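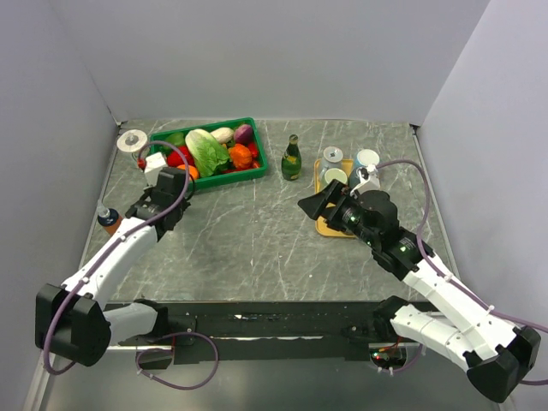

Figure 3. Tabletop with gray marble pattern; a green crate of vegetables stands on the table.

4.2 Household food purchases and distance to market

The survey described in Section 3 returned 1,653 usable household records from the town of Pisbridge and the outlying district of Tamon. Each record combines a one-week purchase diary with a short questionnaire on transport, storage, and meal preparation. Records in which fewer than five days of the diary were completed were removed before analysis, as were those from households that had moved between the two areas during the study period.

Vegetable purchases were entered in the diary by type and by place of sale. Respondents could choose between a supermarket, a covered market, a roadside stand, and direct purchase from a grower, and a free-text field was provided for other sources. The free-text field was used more often in Tamon than in Pisbridge, chiefly to report exchanges between neighbors and produce grown at home. These entries were coded separately and are not treated as purchases in the tables that follow. Their exclusion lowers the apparent vegetable supply of Tamon households, and readers comparing the two areas should keep this in mind.

Across both areas, 3,102 separate vegetable purchases were recorded. Households in Pisbridge bought vegetables on more days of the week and in smaller amounts. Households in Tamon tended to shop once, often on the day the covered market was open, and to buy enough to last until the next visit. The difference remained after household size and income were taken into account, although it became smaller among households that owned a car.

Distance to the nearest point of sale explained part of this pattern. Among households within walking distance of a shop, the number of shopping trips did not vary with the age of the main shopper. Among those farther away, older shoppers made fewer trips and relied more heavily on root vegetables, onions, and cabbage, all of which keep well without refrigeration. Leafy vegetables were bought less often by this group. A similar result was reported in our earlier work on the Sánchez housing development, where the only grocery store had closed before the survey began.

The closing of small shops deserves particular attention. During the study period the Joker convenience store on the eastern side of Pisbridge reduced its fresh produce section. Diaries completed after this change show a shift toward the covered market, but they also show a fall in the total number of vegetable purchases by households without a car. The number of affected households is small, and the survey was not designed to measure the effect of a single closure. The finding is therefore reported as an observation that calls for further study.

Storage conditions were recorded by self-report only. Most respondents stated that they kept vegetables in a refrigerator, and a smaller group used a cellar or an unheated room. The questionnaire did not ask how much food was thrown away, and no estimate of household waste can be drawn from the present data. A follow-up questionnaire containing this item was tested with 100 households in September and will be reported separately.

Two further limits should be noted. First, the diary covered a single week, and seasonal changes in price and supply could not be examined. Second, meals eaten outside the home were recorded by place and cost but not by content, so that vegetable consumption in school and workplace cafeterias is absent from the analysis. Section 4.3 considers prices paid at each type of outlet.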